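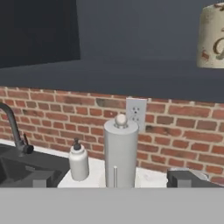
Red brick backsplash with slate blue-gray wall above (rendering)

To: Salleck Neighborhood List
From: Pacita Padilla, Planning Liaison
Date: Wed 11 October
Subject: Re: Hadura Street application – height and parking

Dear members,

Please find below my reply to the question submitted by Ramil Padilla (no relation).

Ramil Padilla wrote:
> The notice says Skalura has asked for 10 additional parking
> spaces to be waived. Does this apply to the whole site or only
> to the Umali Lane side? Also, is the height still under review?

The waiver request covers the whole site. The Umali Lane side is treated separately only for the matter of vehicle access, which is addressed in the second part of the application.

The height remains under review. The applicant has submitted a revised shadow study, and the planning office has asked for further detail on the months around January.

The office received 1,077 written comments during the first notice period. Comments already submitted remain on the record and do not need to be sent again. New comments on the revised drawings are limited to 700 words and must include the writer's name and street address.

A hearing date has not been set. Notice will be mailed to all 1,653 registered addresses in the district – tenants as well as owners – and posted to this list.

Sincerely,
Pacita Padilla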